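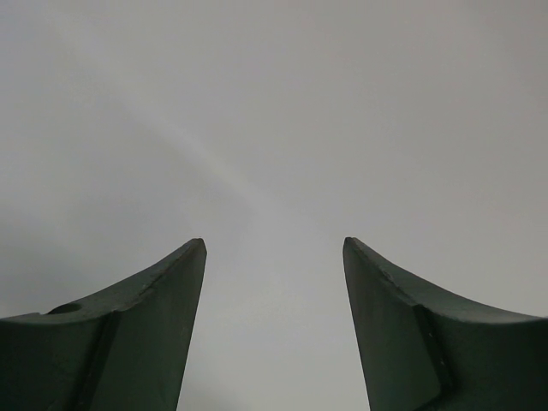 Green gripper fingers, open, on grey.

The Wolen left Rostesitz at six in the morning and it was full, so I stood at the back with the chooks. They were in two crates with a towel over each. A woman beside me asked if they were mine and I said they belonged to the farm I was going to. She asked which farm. I said Eklund, and she said she'd thought that place had shut.

It hadn't shut, though I could see why people would think it. The sign at the bottom of the track had fallen over and somebody had leaned it against a fence post with the writing facing the paddock. I carried one crate up, put it in the shade of the packing shed and walked back down for the other. By the time I had both of them up there my shirt was stuck to me and the owner was standing on the verandah with a mug, watching.

"You could've rung," she said. "I've got a ute."

I said there was no reception on the wharf.

"No," she said. "There isn't."

I'd answered an advertisement for a farmhand who could also cook for guests. The guests stayed in four cabins along the creek. There were lemons on the low side, coffee on the slope above the house, and above the coffee a patch of bananas that the wind had been through. She walked me around all of it before she let me put my bag down. The soil was black and full of holes, like burnt toast, and it came up in crumbs on my boots. She told me her father had bought the place because it was cheap, and it was cheap because there was no water on it in summer. He had spent the rest of his life carting water, and then he had put the tank in, and then he'd died.

The tank stood behind the house on a slab. It was concrete, with an iron lid. She rapped it with her knuckles at different heights until the sound changed.

"About there," she said. The place was level with her hip. "It's got to last till the rain."

I asked when that was.

"June, as a rule."

The first week I learned the rows. I picked in the morning and cooked in the afternoon. The guests were a retired couple who walked every day to the top of Midelard and back and wanted sandwiches to take, and a man on his own who said he was writing something. He slept late and had very long showers. I could hear the pump from the kitchen. The owner could hear it too. She'd stop whatever she was doing and stand with her head on one side, and when the pump cut out she'd start again.

"You should say something to him," I said.

"He's paying."

"You could put up a notice."

"There is a notice."

I went and looked while he was out. There was a notice, and he had hung his towel over it.

The chooks wouldn't lay. She blamed the boat and I blamed the towels, which had been over them the whole way across, and we talked about this on and off for several days. In the end I found the eggs under the old tractor, a whole heap of them, some good and some not. We floated them in a bucket to find out which, and then she used the bucket water on the mint. 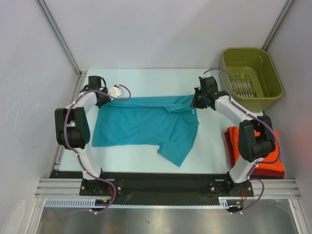
On the Saturday the tank was down to her knee. She came into the kitchen, where I was doing the lunch dishes in two inches of water, and said we'd have to get a load brought up from the wharf. The truck held 900 litres and cost more than the writer was paying for the week. She did the sum on the back of a seed packet, looked at it and did it again.

"I could go down and ask if they'd take lemons," I said.

"Everyone's got lemons."

"Coffee, then."

She didn't like that. There were 124 kilos of coffee in the loft, dried and bagged, and it was promised to a shop in Rostesitz that had taken it every year since her father's time. She went out and stood on the verandah. I finished the dishes and carried the water out to the young trees, a saucepan at a time, the way she'd shown me, pouring it close in to the trunk.

When I got back she had the ute running.

We took two bags down. The man with the truck put his hand in one of them and smelled it and said he didn't drink coffee himself but his wife's people did. He wanted three bags. She said two, and he could have a box of lemons. He said everyone had lemons. She got back in the ute and shut the door and sat there with the window up, looking straight ahead, and after a while he went and started his pump.

It was dark by the time the truck had been up the hill and gone. The writer had come out of his cabin to see what the noise was. He asked if something was wrong with the water, and she said nothing was wrong with it. He said good, because he'd been about to have a shower. She looked at the tank. Then she told him, in a quite ordinary voice, what was in it, where it had come from and what it had cost her, and about her father with the drums on the back of the old tractor, two trips a day from the wharf, every summer until she was fourteen. It took a fair while. I don't think I'd heard her say that much since I arrived.

He said he was sorry. He said he hadn't seen any notice.

"It's under your towel," I said.

He was better after that, mostly. He washed out of a basin and told us about it at dinner more often than he needed to. The couple extended their stay. They had found a beach on the far side with nobody on it, and wanted double sandwiches.

The rain was late. It came at three in the morning, and I woke because the roof was so loud I thought a tree was coming down. I went out in my boots and a raincoat. She was already there behind the house, in her nightie, with a torch, pulling leaves out of the gutter where it met the downpipe. I held the ladder. The water went past us into the tank, brown for a minute and then clearer, and the noise of it hitting the bottom went on until it was hitting water and the sound was lower.

"Go to bed," she said. "You've got the top rows tomorrow."

I said I would in a minute. She came down and rapped on the concrete, low down, then a bit higher, and we both listened, but it was too wet to hear anything.

In the morning I walked to the bottom of the track with a shovel and dug the hole out for the sign. It had filled with mud and kept filling. I packed it with stones from the creek and stood the sign in it facing the road, and when I let go it stayed up, leaning a little towards the lemons. Then I went and did the top rows.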